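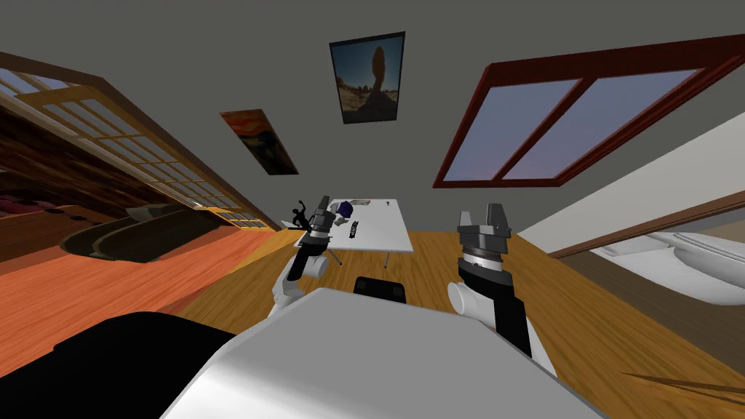

Figure 2. Computer-rendered living room with a two-pane window, an evening sky and a framed picture of a balanced rock formation.

4.2 Evening light and the use of shared living rooms

The second part of the study examined how residents used shared living rooms in the hours before and after sunset. Earlier work on housing for older adults has dealt mainly with daytime lighting, and in particular with the amount of light needed for reading and safe walking. Less attention has been given to the period in which daylight fades and residents, often without discussing it, decide whether to turn on a lamp, draw a curtain or leave the room.

Data were collected at two residences, Matubbar House and the Ulance Residence. The two buildings differ in age and in layout. Matubbar House was built in 1822 as a private home and was later divided; its living room is narrow and faces west. The Ulance Residence was designed for its present use and has a wide living room that opens onto a garden on the south side. Both residences serve an evening meal at 5:30 p.m., and in both the living room remains open until the last resident has gone upstairs.

A total of 88 residents agreed to take part. Each resident kept a short diary in January, noting the time of arrival in the living room, the seat chosen, the main activity and the time of leaving. Residents who had difficulty writing were helped by a member of the research team, who read the questions aloud and entered the answers as given. Interviews were held after the diaries had been collected and were coded separately by Bepari and Munasinghe. Where the two sets of codes differed, the passage was read again and a shared code was agreed upon.

Three matters came up repeatedly in the interviews. The first was the window. Residents at Matubbar House described the western sky as a reason to come down early, and several said that they disliked having the ceiling lights turned on while there was still color outside. At the Ulance Residence the same lights were seldom mentioned, although residents there complained more often of glare on the television.

The second was seating. Diary entries show that residents returned to the same seat on most evenings and that they gave up that seat more readily to a visitor than to another resident. Long sofas were used less than their size would suggest. Residents who needed to push themselves up from the arms of a seat preferred chairs, and those who did sit on a sofa tended to choose the end nearest the door.

The third was the choice of wall pictures. Opinions here were divided. Some residents spoke warmly of landscapes, which gave them something to talk about with guests, while others felt that the pictures had been picked by the management and meant little to them. One resident at Matubbar House had asked for a print to be moved to a lower position – she could not see it properly from her chair – and reported that the request had been met promptly.

These findings should be read with some caution. The diaries cover a single winter month, when dusk falls before the evening meal, and the pattern in summer may be quite different. The Rarnard seating scale, used in Section 3 to rate comfort, was developed for waiting rooms and takes no account of how long a person has lived in a building. A revised form of the scale is discussed in Section 5, together with the results on noise.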